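4. Re-zeroing the Clunel arm and checking the gripper height

Do this section after any move, any gripper change, or any occasion on which somebody has leaned on the arm while talking. Allow 25 minutes. The old manual from Udach says ten, and was presumably written by a person who already had the cover off.

You will need the 2 mm hex key, a clean lint-free cloth, the teach pendant and the zeroing pin. The pin lives in the lid of the grey toolbox. If it is missing, ask Pranab Herath before you try a drill bit of similar diameter. A drill bit of similar diameter is how we came to write this section.

CAUTION: Keep the emergency stop within reach at all times. Within reach means your reach, from where you are standing, without a lunge.

4.1 Finding zero

1. Press Hold on the pendant and wait for the amber light to stop flashing.
2. Open the Service menu and set the speed limit to 18 per cent. It will offer you 100. Decline.
3. Jog the wrist until the two witness marks line up. View them square on. From the side they line up beautifully at almost any angle.
4. Slide in the zeroing pin. It should go home under light finger pressure. If you find yourself looking for something to tap it with, go back to step 3.
5. Select Store Zero, then Confirm, then Confirm again. The second Confirm is the one that counts.
6. Remove the pin and put it back in the lid.

CAUTION: Never jog the arm with the pin in. The arm will win, and a new pin takes up to 200 days to arrive from Dernton.

4.2 Checking the gripper height

Leave the usual objects on the table for this check. A bare table tells you only that the arm can miss nothing at all, and we want to know how it gets on among the bottles and bowls it will meet in service.

1. Load the program HOVER and stay at the reduced speed.
2. Run it one step at a time until the fingers are pointing down over the target object.
3. Stop there. Look at the fingers from two sides, crouching if you must. 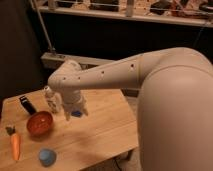
4. If the fingers come down off centre, correct the position in the pendant under Tool Offset. Do not nudge the object across to suit the arm. It is quicker, it looks splendid, and the error will be waiting for you on the next pick.
5. Close the fingers at low force, lift a little, lower and release. Repeat with one object of a different shape.
6. Save the offset under your own initials. There are already several files called FINAL.

Note: A faint tick from the wrist during the lift is normal on this arm. A grinding noise is not, and neither is silence where the tick used to be — report both to Nusrat Sarkar.

4.3 Putting it back in service

1. Wipe the fingertips with the dry cloth. No solvent; it turns the pads to toffee.
2. Return the speed limit to its working value.
3. Enter the new offset in the Samarakoon log, with the old one beside it.

If the stored zero has vanished after a power cycle, the backup battery is flat. See section 7.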